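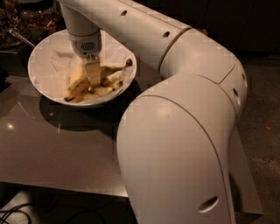 Re: Draft rules for food handling, section 4

Khrystyna Stetsiuk wrote:
> Section 4 now says any gripper that touches unwrapped food must be
> swapped or wiped down "at suitable intervals". Salameh are happy with
> this. Can we close it before October?

I'd rather we didn't. "Suitable" to whom? The Nemton draft had the same phrase and each site read it as it pleased. Peeled fruit is the obvious trouble. A whole banana brings its own wrapper, a chunk of one doesn't, and section 4 treats the two alike.

I also doubt the figure of 3,000 picks between pad changes. Luana asked where it came from and got a link to a wear test on plastic blocks. Wear tells you when the pad slips. It says very little about whether I'd want to eat what it last held.

My proposal, for what it's worth:

4.1 Whole fruit with skin on: wipe pads every 100 picks.
4.2 Cut or peeled food: wipe pads before and after each task.
4.3 Padding with a rough surface: the maker must say how it is to be cleaned, in writing.

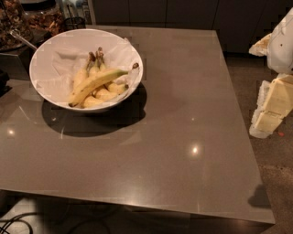 Does a lined bowl count as a clean surface under the draft?

Only if the lining is fresh for each task. Clause 13 says "lined" and stops there, so it needs a further line.

Radymyr, you had objections to 4.3. Please send them to the list this time.

Svyatoslav Semeniuk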